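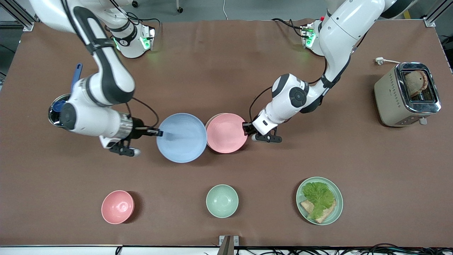

Reading time: 2 minutes

Godano puts two-armed robots to work on breakfast prep at Nenport canteen

13 July 2026 – Contract caterer Godano has begun using two-armed robots for part of the breakfast service at its staff canteen on the Randevitz site in Nenport. The robots handle plates and bowls and help put together simple toast dishes at a table next to the main kitchen.

The canteen serves around 4,000 breakfasts a month, most of them before the early shift begins. Until now, two members of staff have spent the first part of each morning setting out crockery, minding the toasters and plating up. That work will now be shared with the robots, which were set up by Vass, the company that also looks after the canteen's dishwashing line.

Each station has a pair of white arms with black two-finger grippers, fixed to a plain brown table. The crockery is pink, light blue and pale green, and the toaster stands on the same table. Staff load the bread and salad, check each plate and take it to the counter. Hot food, eggs and anything made for a customer with an allergy will still be prepared by hand in the main kitchen.

No jobs are being cut. The canteen employs 18 people and all of them keep their present hours and pay. The two early posts now start 30 minutes later, a change that staff asked for when the plans were first shown to them in February. Time freed up in the morning will go to the hot counter, where queues have been longest, and to cleaning down before lunch.

All kitchen staff have had a half-day course covering how to start and stop the arms, how to clear a dropped item and when to call for help. Any member of staff may stop a station at any time and go back to plating by hand – they do not need a supervisor's approval to do so.

Godano will review the work with staff after the first three months. The review will look at waiting times, broken crockery and how the new start time suits the early team. A decision on using the robots at lunch will not be made before then.

Godano runs staff canteens and cafés for employers in Nenport and the surrounding area. Vass supplies and services kitchen equipment.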